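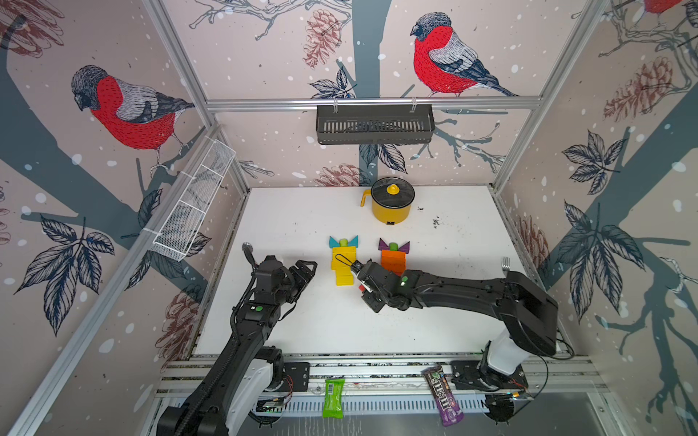
Ticket 185: right arm releases blocks early, two-arm block figure task
Opened by: Leena Hakala
Assigned to: Wai-kit Chu
Location: Ullthorpe shared workshop, bench cell
Status: closed, one item carried over

Apr 30, 2021

Summary
Right gripper opens before the place point on long moves. Left gripper not affected. Fault is intermittent. Task is the usual one: build a figure from the toy blocks, flat on the table, crown pieces first, then body, working back to front. Control software is Ondstead, build 2229. No firmware changes on either arm before the fault was first logged.

Symptoms
Block is picked normally. During the traverse towards the middle of the table the gripper current drops to the idle value, the fingers relax and the block slides. Ondstead logs the place as complete and carries on with the next pick. No error is raised on the console. Seen on long blocks only. Triangles and cylinders are carried without trouble.

Log extract, right arm:
pick ok
lift ok
traverse start
grip current low
grip state: open (requested: closed)
place ok

Step 1. Power
Measured supply at the right base under load with both arms moving. Steady. Swapped the two supplies over. Fault stayed with the right arm. Swapped back. Red and black leads at both bases checked for loose crimps, none found.

Step 2. Finger grip
Grip force was the next suspect, as the long blocks are the heaviest pieces in the set and the finger faces on both arms have polished up with use. Ran single picks with no traverse and watched the wrist feed. With a red block held upright between the fingers and the orange ones lying close together just beyond, there is little room for the fingers to open on release, and a block put down there can be nudged by its neighbours. That would account for a bad place. It does not account for a block lost halfway across.
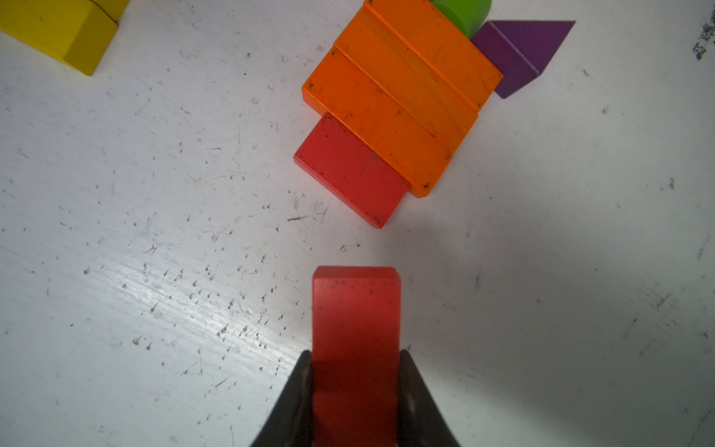

Finger faces were wiped with isopropyl regardless. Repeated 38 single picks on the right arm with mixed blocks and the gripper held closed for the full timeout each time. No drops. Grip force ruled out.

The table needs cleaning as well. The specks and scuffs on the white surface turn up in the block detector as low-confidence hits. Not related to this fault, but it fills the log and makes it slow to read.

Step 3. Cabling
Added by Glenys Gethin: the right arm wrist cable was re-routed when the camera bracket went on. The loop is tight when the wrist rolls past its midpoint. Suggest checking the gripper data line at the wrist connector with the arm in the traverse pose, not parked.

Confirmed. With the arm parked, continuity is good. With the wrist rolled to the traverse angle and the forearm extended, the data line goes intermittent if the loop is pressed lightly with a fingertip. The gripper board falls back to its idle state when it misses enough packets in a row, and idle on this board is open. Short pieces are picked from the near side with less wrist roll, so they never reach the bad angle.
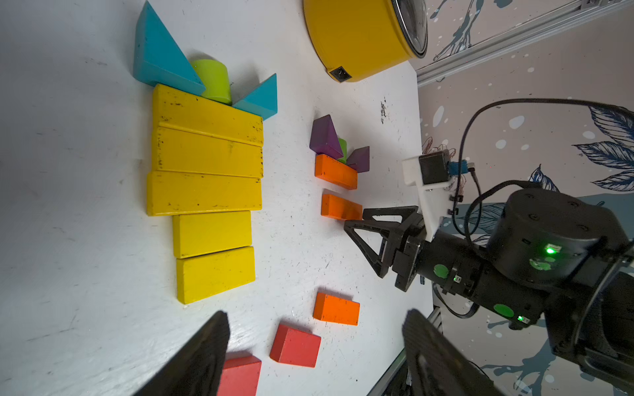

The connector was pulled and re-seated. One contact had backed out of the housing. Crimp replaced, loop lengthened and tied at one point on the forearm only, where before it was tied at two. Moved the wrist through its full roll by hand with the meter attached. No dropouts.

Step 4. Idle state
Merja Harju asked why the board opens on a lost link at all. It is the default in the Halonen gripper firmware. Changed to hold last position, with a limit on holding current so the motor does not cook if the link stays down. Same change made on the left arm so the two match. Parameter file saved in the shared folder under Bulia, old file kept next to it.

Note for anyone on the bench: after this change, pulling the data cable no longer opens the fingers. Use the release command or cut power to the gripper first.

Step 5. False "place ok"
Ondstead reports a completed place from arm position alone. Aatos Jääskeläinen added a check on the grip state at the end of the traverse. If the requested and actual states differ, the arm stops, backs off and raises an error. Tested by unplugging the data line at the start of a traverse. Error raised correctly, left arm also halted. 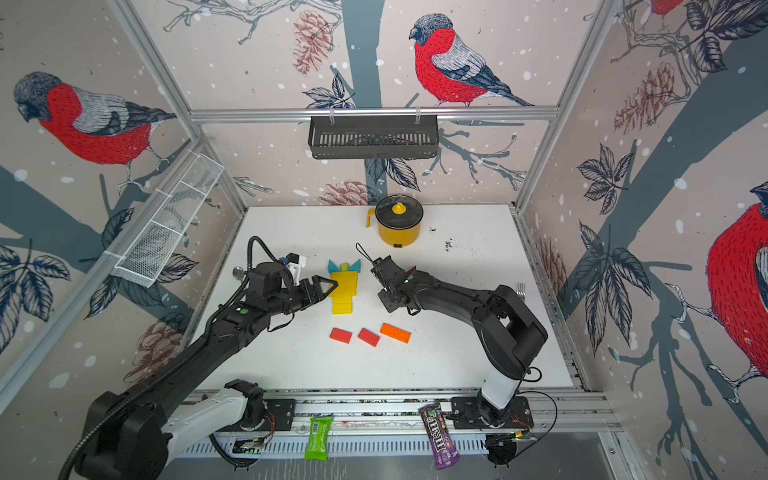 Step 6. Retest
Ran the full figure task with both arms, yellow blocks first, at normal speed. 41 long-block traverses on the right arm. No loss of grip, no low-current entries. One stop from the new check, traced to the threshold being set too close to the normal reading for a thin hold. Threshold lowered, no further stops.

Resolution
Cause: backed-out contact on right wrist gripper data line, made worse by a short cable loop.
Fix: new crimp, longer loop, single tie point.
Also changed: gripper idle behaviour on both arms, grip check in Ondstead.

Carried over
Left arm wrist loop is tied the same way the right one was. No fault seen. To be re-tied in May when the bench is next down. Glenys to do.

Comment, Leena Hakala: ran it again in the evening without problems. Happy to close. Please leave the old crimp in the parts tray, I want to look at it under the microscope.

Comment, Wai-kit Chu: in the tray, bagged, with the ticket number on it. Closing.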